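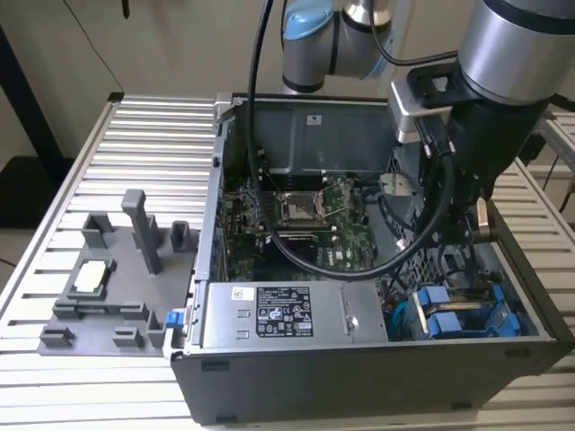 Clurklow Refurbished Desktop Inventory

Summary
This dataset records desktop computers received by the Clurklow reuse program and their condition at intake. It contains 4,000 records, one per machine, and is maintained by the Skorkach records office. The current release is version 2.

Contents
Each record holds an intake number, the month of receipt, the type of donor, the stated age of the machine, and the outcome: reissued, used for parts, or recycled. Donor names and addresses were removed before release. Serial numbers are not included.

Collection
Intake staff completed a paper form for each machine, and the forms were later typed into a single table. Myfanwy Kemeys reviewed the outcome field and corrected spelling differences between sites. Machines that arrived without a processor are marked "incomplete" — this mark does not affect the outcome field.

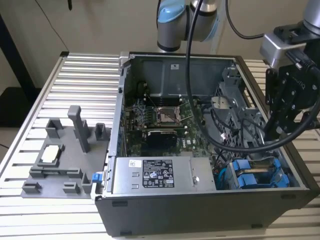 Known Limits
The age field relies on the donor's own statement and is blank in many older records. Schools are more heavily represented than private households. Records entered in November use an earlier list of donor types, and users should consult the file named donor_types before comparing months.

Permitted Use
The data may be used for research, teaching, and planning. Attempts to identify donors are not permitted.

Contact
Corrections should be sent to Alfredo Lacson at the records office. Requests received by noon on Thursday are reviewed the same week.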